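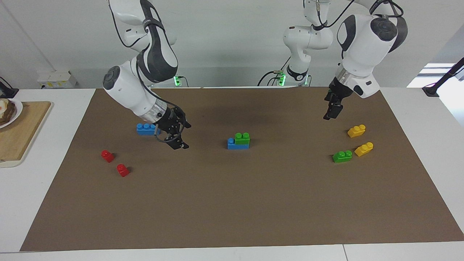 Burkovov 705 label printer review

2 min read

Anyone who has run a small shipping desk knows the trouble with cheap label printers. They work well for a week, then the roll drifts to one side and every barcode comes out with its last few lines missing. I bought the Burkovov 705 in February hoping to be done with that, and I mostly am.

Setup was easy. The driver installed on two Windows laptops without a restart, and the printer showed up on the network under its own name. My Mac took longer. I had to remove the printer and add it again before it would accept 4-inch labels as the default size.

Print quality is good. Small text stays sharp, and the carrier has not rejected a barcode yet. The roll guides lock in place with a lever, so the labels stay straight even near the end of a roll. Changing the roll is a one-handed job once you have done it a few times.

There are things I don't like. The power button is on the back, next to the cable, and I have pulled the plug loose twice reaching for it. The phone app is slow and asks you to sign in every time. It also forgets the darkness setting – I now set it from the laptop and leave the app alone.

Obinna Odukoya, who shares the desk with me, still prefers his old Afolabi because it has a built-in cutter. If you print long runs of mixed sizes, he has a point. For plain shipping labels I would buy the 705 again.

Rating: 4 out of 5

Reviewed by Štěpánka Havlíček

Contact us | Back to top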